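Oline Floor Oil, Satin

We have carried Oline for eight years now and I still get a little excited when a new case comes in! It's a plain penetrating oil for indoor wood floors, made by Wainwright, and it does a lovely job of bringing out grain without that plastic look you get from a thick top coat.

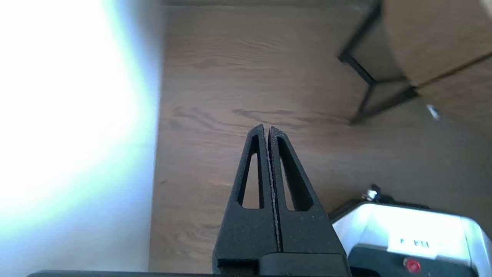 Medium brown floor with wavy grain.

One can covers a small bedroom with some left over. Wipe it on thin, wait 12 minutes, then buff off whatever hasn't soaked in. Thin really is the word — if you can see a puddle, you've used too much. It's great on furniture too, and I've done shelves, a bench and two headboards with the same can.

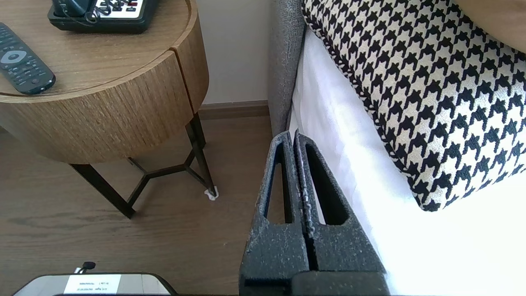
For tight spots like that I like the Drelano pad, the narrow one, wrapped around a paint stick. You can get right up to the baseboard with it and your knuckles stay clean. Kerkonen makes a wider pad for open floor, and it fits any standard pole (the old screw kind too).

Item 895: Oline Satin, small can
Item 1603: Oline Satin, large can
Matte is back in November.

Lay used rags flat outdoors to dry before you throw them out, please. Oily rags in a heap can heat up and catch fire.

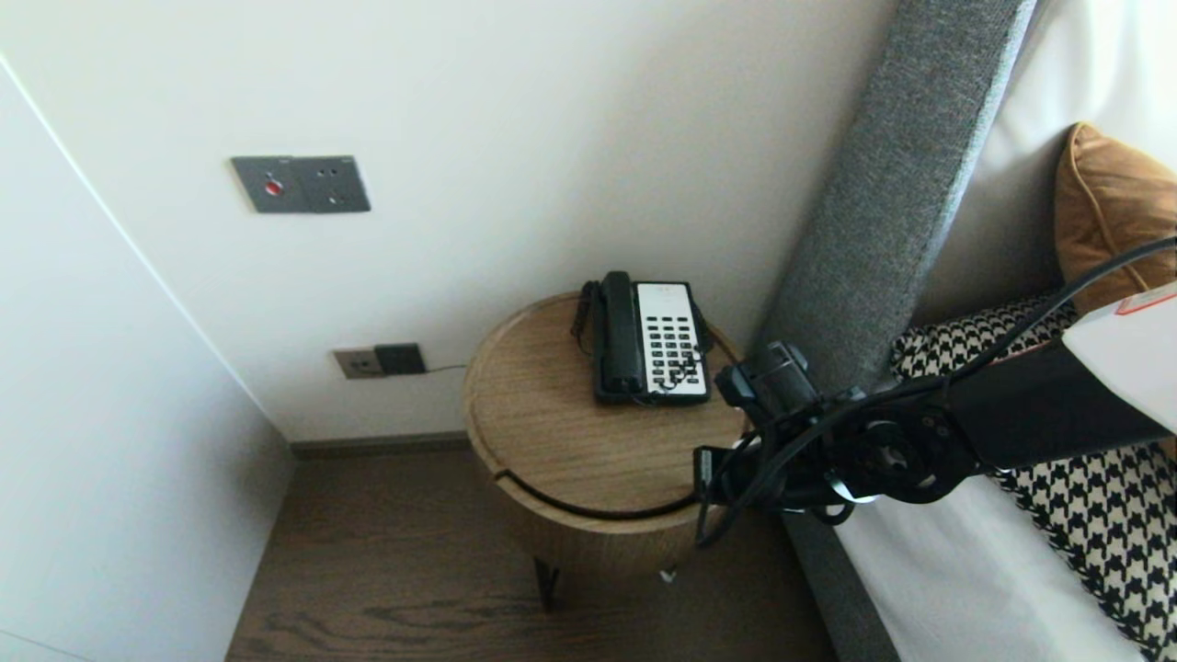

Nanami Minami wrote in to say the small can was plenty for her hallway, and that she'd put the second coat on the next day instead of the same evening — the first one needed the night to settle. I'd go along with that, especially in cool weather.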